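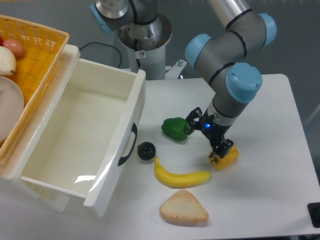
How much of the budget should go on the arm itself?

Less than you'd like, and I'd say well short of the whole lot, so there's money left for the gripper, the table, the fixings, the spares and the time it takes to get everything working together.

Speaker notes — Graltcombe meet-up, 23 Mar 2024
Talk: Buying a robot arm when you haven't got much money

Say hello, thank Kazimiera for the room and the projector. Mention that the slides will be shared afterwards so people can stop photographing the price page.

Start with who I am. I look after equipment for a small team that's trying to get arms to pick up food and put it away. I'm not an engineer by training, I came in through purchasing, so if someone asks me about kinematics I'm going to point at Blagoje Obradović in the second row and sit down. What I do know is what happens to a budget between the day it's signed and the day the kit first picks something up. I've now been through that twice and the second time was a lot calmer!

The first budget

Show the old spreadsheet. It had a line for the arm, a line for delivery and a line called "other", and I was very pleased with how tidy it looked. "Other" was £500. Let them laugh, it's fine.

Go through what £500 was meant to cover: table, mounting, gripper, cables, things to pick up, insurance excess, somebody's train fare. The gripper alone would have eaten it. I'd assumed an arm came with a hand on the end, like a person does, and the quote from Ollalon did say "tool flange only" in perfectly clear English. I read it and moved on. So the advice for this slide is to ring the supplier and ask them to read you the list of what is in the crate. Ask what the last customer came back and ordered a fortnight later, too. The woman at Ollalon laughed when I asked her that and then gave me the best shopping list I've ever had.

(Don't get into the delivery story here, it takes ages. Save it for questions.)

Buying for the job

Next slide. Write down the job before you open a catalogue, and write it in ordinary words. Ours says: pick up one thing of kitchen size from a table, don't squash it, put it in a drawer. That sentence did more for our spending than any spec sheet. It told us we didn't need a big payload and didn't need long reach, and it told us we did need a gripper that could open wide and close gently.

I asked three suppliers to quote against the sentence. Lazarević sent back something sensible with two questions attached, both good ones. Another firm sent a brochure with a car door in it. Guess who got the second meeting.

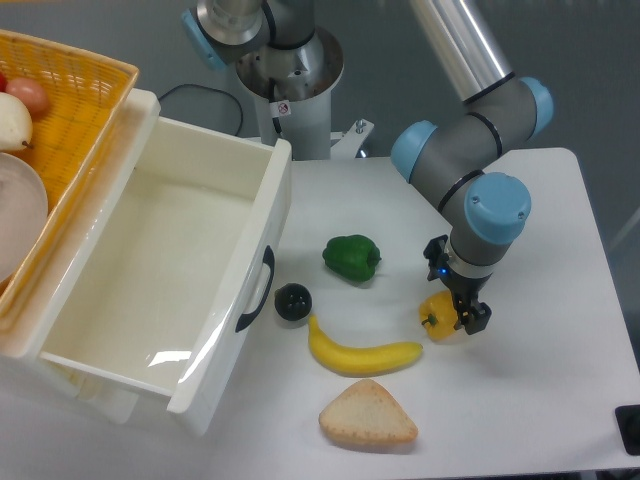 Table space is the thing I'd plan earliest if I were starting again. Everyone measures the arm and then measures the room, and the bit in between gets whatever's left over. Get some masking tape and mark out where everything goes on a real table, at full size, with the drawer open. Look at how much of the left-hand side a single open drawer takes up once there's a basket up behind it, and then there's the pepper, the banana and the slice of bread all wanting their own bit of space for the gripper to come down into. The cable has to go somewhere as well, and ours loops over towards the drawer, so allow for the loop when you do your taping. I'd also budget for a white top if you're using cameras, and then budget again for sorting out the lights, as glossy plastic throws the glare straight back at you. See the inside of the drawer. We spent nothing on lighting and I'd change that.

Ask if anybody here has had to move an arm after bolting it down. There's always somebody. Give them a minute to tell it.

The gripper question

This is where most of my emails come from. Two fingers or something cleverer?

We went with two fingers. We looked at the Pristard soft hand, which was lovely, and I'd have bought it on the spot if I'd been on my own with a company card. Blagoje asked what we'd stop buying to pay for it and I didn't have an answer. He also pointed out that our list of things to pick up was mostly round or longish and that a plain pair of fingers would do for a start. If we find a thing it can't manage, we'll know what we're paying extra for and can put that in the request. I think it's a good way round to do it for anybody who has to get a purchase past a sceptical manager.

Tip for the people filling in forms: put the gripper on its own line, and put spare fingertips on another. Tips wear. If they're lumped in under the gripper they look like a one-off, and then you're explaining yourself every time you reorder.

Things to pick up

People forget this one completely. If you're working on food, you'll get through a lot of it, or you'll buy pretend food and then argue about whether it counts. Both cost money. Real bread is cheap and goes stale, and real bananas are never the same shape two days running, which is useful later on and a nuisance in the first month. My suggestion is to start with things that stay the same from one day to the next and keep a small petty cash line for the real ones when you're ready. Please have somebody other than me do the shopping run. I come back with biscuits.

Think about variety as well when you're spending that line. A pepper and a banana ask very different things of a gripper, and a flat slice lying on the table asks something else again. Ten of the same pepper would be a waste of a trolley. 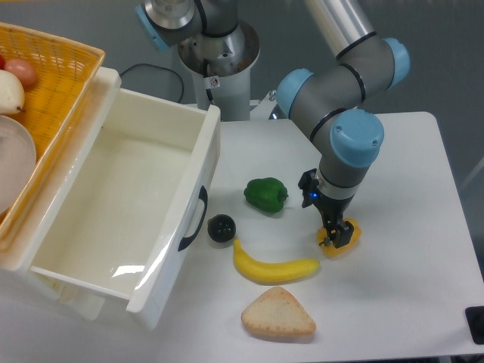 Same goes for the drawer and the basket and whatever else you're putting things into. They're cheap, so they get left off, and then the whole bench is waiting on a parcel. Buy a spare of each when you buy the first. Shops change their ranges and the replacement will be a slightly different shape, with a different handle, and you'll be setting everything up from scratch.

The second budget

New spreadsheet up. Point out that the "other" line has gone. In its place there's fixings and table, gripper and tips, objects and containers, lights, and then a line that says "we don't know yet" with £1,000 against it. Kazimiera Duda made me put that in. I argued that no finance person would ever sign it off with a name like that, and she told me to leave the name exactly as it was and see. It went through without a murmur. By June I'll be able to say what we spent it on, and I'll put that up with the slides.

Also say a word on time. The budget form wants pounds and has nowhere for days, so I add a note at the bottom with setup days in it and who is doing them. If the same person is down for everything, that's worth seeing before the crate arrives.

Second arm?

Somebody will ask, so get in first. Get one working properly, keep a log of what stops it, and see if another arm would fix anything on that log. If most of the entries are about lighting or a missing part, buy the lamp.

Questions. If it's quiet, tell the delivery story (the lift, the pallet, the man from number 2). Tea is in the corridor, and please bring the cups back.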